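Section 4. Registering a returning donor at the Pearce plasma clinic

Use this section for donors who already have a Kimex record. New donors go through Section 3 first.

1. Ask for photo ID and scan the donor card. If the card will not scan, type the number by hand.

2. Check the date of the last donation. The system locks the record for 48 hours after each visit.

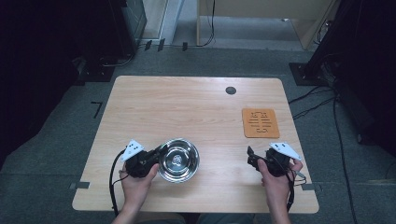 Hadiza Garba
Training Lead, Donor Services

3. Open the Screening tab and enter weight, pulse, blood pressure and temperature. Fields left blank show in red and the record will not save.

4. Hand the donor the tablet for the health questions. Do not answer for them or read ahead.

Note: Donors who need the questions read aloud must be taken to a private room.

5. Print 2 labels. One goes on the collection bottle and one on the sample tube – check both against the donor's ID before you leave the desk.

Caution: Never reprint a label from another workstation. If one is damaged, void the pair and start step 5 again.

6. Assign a bed and press Release. The donor's name moves to the floor list.

If the screen shows code 53, the record is open somewhere else. Close it there and wait for the list to refresh. If the code comes back, call Abelardo Saavedra at the supervisor's desk. On Sunday the desk closes at noon, so leave the record on hold and use the paper form in Section 7.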